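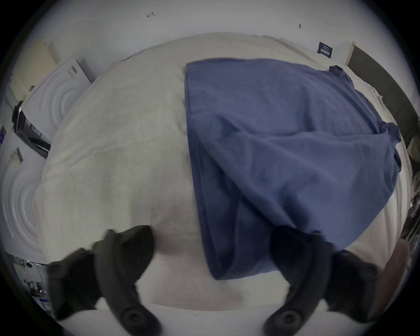 Forums > TV & Streaming > Crime and Courtroom > Parnora

Parnora season 2, how was the confession allowed in??

Just finished ep 8 and I'm annoyed. So Eder gets picked up at the ferry dock, asks for a lawyer (he says it twice, I rewound), and Detective Hurklow keeps talking to him for what the show says is 29 hours. Then he signs. Then in court the judge just lets it in, no hearing, nothing, and the defense lawyer sits there. She doesn't even stand up!

Did I miss a scene? I was folding stuff during 6 and half of 7 so maybe. My husband says the judge explained it but he can't remember what she said, so that's a big help.

Also is it ever legal to question someone that long. The show never says what state it's in, which doesn't help.

No spoilers past 8 please, we're going slow.

Posted 3 Sep 2023 by marlo_k

3 answers

Giang Ngô
You missed a scene but it doesn't fix much. Ep 7, near the end, right after the funeral. Hurklow tells the prosecutor that Eder "reinitiated." Meaning Eder started talking again on his own after asking for the lawyer. That's a real thing. If you ask for a lawyer the cops have to stop, but if you're the one who opens the conversation back up, and you get your rights again and waive them, what you say after can come in. The show wants us to think that's what the "can I ask you something" line was, when he's eating the sandwich.

Problems with that:

- Hurklow never stopped talking in the first place. You can't reinitiate somthing that never ended. Any defense lawyer would be on that in a second.
- There would be a hearing before trial, without the jury. The judge would want the tape. There's a camera in the interview room, they show it in ep 3, and then it never comes up again. Drove me nuts.
- No flat limit on hours that I know of. A court looks at the whole thing, did he sleep, did he eat, how old, was he threatened, etc. But 29 hours straight with a guy who's just been pulled out of the water would look terrible. And they're supposed to get him in front of a judge pretty quick after arrest, usually a couple of days, so the delay on its own maybe isn't the killer.

Not a lawyer, I did clerk work at a county courthouse for a while and sat through a lot of these hearings. Most were dull and lost by the defense fwiw. But they did HAPPEN.

The lawyer not standing up, I think that's on purpose. Won't say more since you're at 8.

tubs100
its tv. they do it because a hearing is boring. Fundo did the same thing in the season 1 finale with the knife and everybody was fine with it

also 29 hours is nothing, in the book its longer

Sigrun Haugen
Mostly agree with Giang, two things to add.

The judge does say something, your husband is right. Ep 8, when she comes back from chambers, she says the matter was "taken up on the papers." So I guess we're meant to believe the motion was filed and decided without testimony. Which, no, not with facts in dispute like these. But it's in the script so somebody thought about it for a minute.

Second, even when a confession gets in, that isn't the end of it. Defense can still tell the jury it's garbage. Put Hurklow on the stand, go through the hours one by one, ask why the tape is missing. That's where the drama is and they skipped it for the boat stuff. I'd have traded 70 minutes of boat for one decent cross.

If you want one that gets it closer, the old Fundo episodes from before they changed writers, the May batch with the arson trial. Whole episode is basicaly a suppression hearing and it's great. The judge has a cold.

Comment from marlo_k: ok rewatched the end of 7, saw the sandwich. Still mad. thanks both, will look for the arson one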